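Two arms and one plastic bag

Since November our group at Woltico is working on the handling of soft bags with two arms. A thin shopping bag is a difficult object for a robot. It has no fixed shape, the handles fold down, and one can partly see the things inside through the plastic, which confuses the depth estimate.

In the Kitness method, the two arms do not get separate plans. One small network first proposes a pair of grasp points, and only then the motion of each arm is computed. We trained it on 700 demonstrations, recorded by 11 operators in the same cell. Other objects stay on the floor during the recording, so that the network learns to leave them alone.
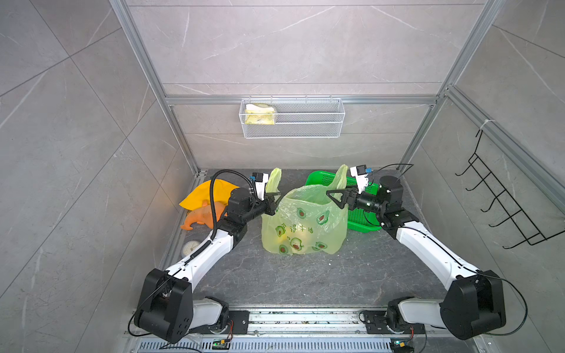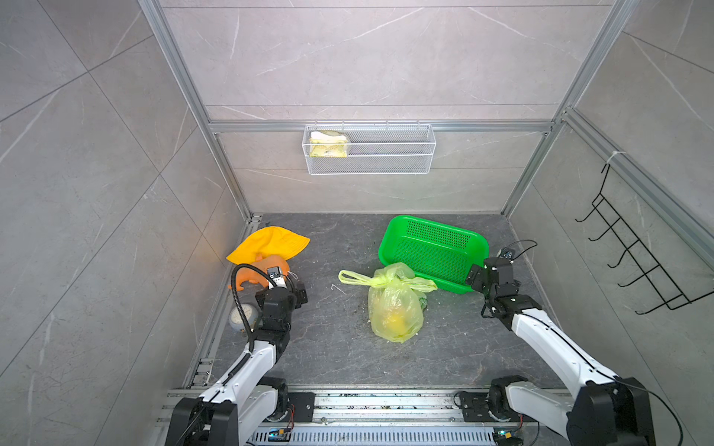 The cell with both arms, the shopping bag and the green basket, at two different moments.

In our last test the pair proposal found both handles in 10 of 12 trials. The older Danzer planner, which treats each arm alone, is weaker when one handle lies flat. In the two failed trials the left gripper closed too early and took a fold of the bag in place of the handle. We think a slower approach in the last centimetres will help, but this is not tested yet.

The next step is heavier contents. The recordings will be shared with our partners in the Rudness project as soon as the labels are checked.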